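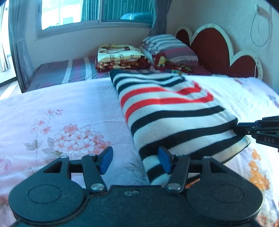
Household Skills, Unit 6: Folding Blankets and Making Up the Bed
Course notes, Bomside Adult Learning, April 2022

OK, blankets. I left these until after sheets on purpose, so if your fitted sheet is still a ball in the closet, go back to Unit 2 and come see me at the break!

Work on the bed. I used to fold everything standing up with my chin holding the top edge (you know the move), and anything thick slid right down my front. A made bed with the sheet pulled smooth is the best folding table in the house, and it's at a decent height too.

Lengthwise first
Spread the blanket flat and bring one long side over to meet the other. Then do it again. You want a long, narrow bundle before you even think about shortening it. Fleecy fabric grabs onto itself, so lift the layer and set it down – if you drag it, you'll get a ridge in the middle that you'll be chasing for the rest of the fold.

Stripes are your friend here. On a blanket striped across its width, each band should land on top of itself when the long sides meet. If the black runs into the white at the edge, one layer has crept. Fix it now. I'd honestly rather teach this whole unit with striped blankets, but the Prendergast Street room got a box of plain gray ones in December, so that's what half of you will be using.

Then the ends
Hold the near end steady, both sides of it, and smooth away from you toward the far end. Fold the far end back toward the middle, then fold again if your shelf is shallow. Thick blankets puff up at the turn. Press down with your forearm and let the air out before you make the next fold.

Where it goes
For the foot of the bed, stop at the long bundle and turn it crosswise. For a closet, keep going to a square and store it with the rounded side facing out, so you can pull one without upsetting the pile.

For next time
Bring one blanket from home, any size. Practice the lengthwise fold on your own bed first, and write down where it went crooked. We're in the Skotden room again, 16 places, so come early if you want a bed by the window.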